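Visita a las jornadas de puertas abiertas de Cartwright

Publicado el 1 Jun 2018

Llegamos a Brusitz en el autobús de línea, que para delante de la verja, y desde allí hay que andar seis minutos cuesta arriba hasta la nave. Éramos un grupo pequeño. La entrada es gratuita, pero hay que apuntarse antes en una lista y dar el número de calzado, porque en la zona de prensas prestan zapatos de seguridad. Los míos me quedaban grandes.

Cartwright fabrica tapas, campanas y cubiertas de plástico para cocina y hostelería. Nos recibió Shona Cartwright, hija del fundador, con una charla corta en el comedor de personal. La empresa ocupa la nave actual desde hace dos décadas y tiene 46 empleados. Antes estaba en el centro del pueblo, en un local que ahora es una ferretería.

El recorrido empieza en el almacén de material. Las planchas vienen en palés y se guardan de canto. Hay una sala aparte donde se secan antes de pasar al horno, y allí no dejan entrar, se ve desde una ventana. Después está el termoformado, que es la parte más ruidosa de la visita. La prensa grande, a la que llaman Broneck por el taller que la construyó, calienta la plancha, la estira sobre el molde y la recorta. Estuvimos mirando un buen rato. El molde que tenían montado era de una cubierta redonda de catálogo, la referencia 2893, de la que sacan 3000 piezas por campaña. La campaña fuerte es en septiembre.

Kiri Hinds lleva el acabado y fue quien mejor explicó las cosas. El plástico mate, nos dijo, disimula las rayas del uso, pero a cambio las marcas de estirado se ven más a contraluz, y por eso cada modelo se revisa con la luz de lado y con la luz por detrás. También contó que el borde es lo que más devoluciones provoca: si queda fino, se abre con los lavados. De ahí pasamos a la sala de revisión, con sus mesas de superficie clara.

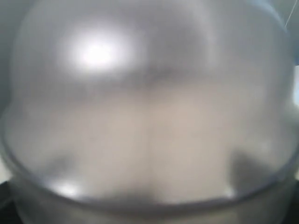
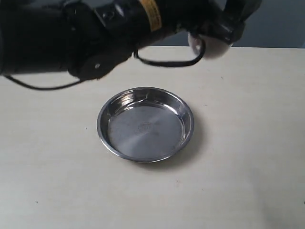

La sala de revisión es tranquila comparada con la anterior y se puede hablar sin levantar la voz. Kiri nos enseñó a pasar el dedo por el canto de una pieza de muestra y a distinguir una rebaba de una marca de molde. A mí me costó. Las piezas que no pasan se trituran en la misma nave y vuelven a entrar en la mezcla, aunque no en los modelos para contacto con alimentos.

El embalaje se hace al fondo. Las cubiertas van encajadas unas dentro de otras con una hoja de papel entre medias, y las cajas se cierran con cinta de papel. Preguntamos por el papel y nos dijeron que antes usaban espuma, pero ocupaba demasiado.

La visita termina en una tienda pequeña con segundas calidades. Compré una campana para queso de la serie Arik, con una marca junto al asa. Solo aceptan efectivo. En el comedor había café y bizcocho para quien quisiera quedarse.

Para ir en coche conviene aparcar abajo, junto a la parada, porque el patio de la nave está reservado a los camiones. El recorrido tiene un tramo de escalera metálica sin alternativa, así que no es apto para carritos.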